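Ridholm Toy Library list - archive
Home | Threads | Authors | Search | Previous | Next
Print this message | E-mail this message

Subject: Re: small parts, odd bits and the checkered cloth
From: Craig Innes
Date: 23 February 2021
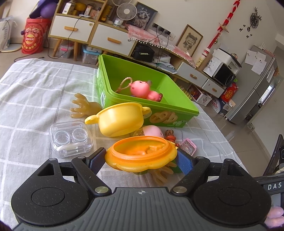
Ott, thanks for the notes. I went through the mixed box from the Urkden donation last night and have answers to most of it.

Ott Kütt wrote:
> Craig, can you say what you want done with toy kitchen pieces that
> come in without the rest of the set? I have 37 bags on the shelf at
> Kouris Street marked "kitchen, part" and I can't lend any of them as
> they are. Also, do we take things that aren't toys? There is always
> something from a bathroom drawer mixed in.
>
> Last one. Do loose lids stay with the pots or go in the lid tub?

Lids first. If a lid clearly fits a pot, tape the two together with paper tape and put them in one bag. If it doesn't, it goes in the lid tub. The orange one with the scalloped edge goes in the tub for now. I have no pot that I know belongs to it. The yellow pot with the two handles can go out by itself in a play food bag, with or without a lid. Kids use it either way.

For the part sets, stop trying to match them. Our catalog has 1,172 items in it and 189 of those are listed as incomplete, mostly kitchens. I would sooner make up new mixed bags and list them as "kitchen, assorted". Pots and pans in one bag, food in another, 30 pieces at most so they can be checked in at the counter without a long line.

The tan rubbery hands go with the puppets and dress-up things. Wash them before they go in a bag - they pick up lint from everything. Keep them together if you can.

Non-toys we don't lend. The contact lens case and the little white tool that looks like tweezers should come out of the box and go in the envelope at the desk. If the family hasn't asked for them by November, throw them out. Same for hair clips, keys and coins, except that coins go in the jar.

Small figures need the size check before anything else. I haven't done it for the brown one with the orange on it, so please don't put it on the shelf. Anything still in its box, like the small pink one with the cartoon character, stays in the box and goes in the raffle drawer.

I do the sorting on the gray-and-white checkered cloth because small pieces don't roll on it. There is a second cloth in the Bollari crate under the stairs if you want one for Kouris Street.

I still need the key to the back cupboard. Leave it at the desk on Saturday if you are in.

Craig

Previous message | Next message | Back to top
Contact the list owner | © Ridholm Toy Library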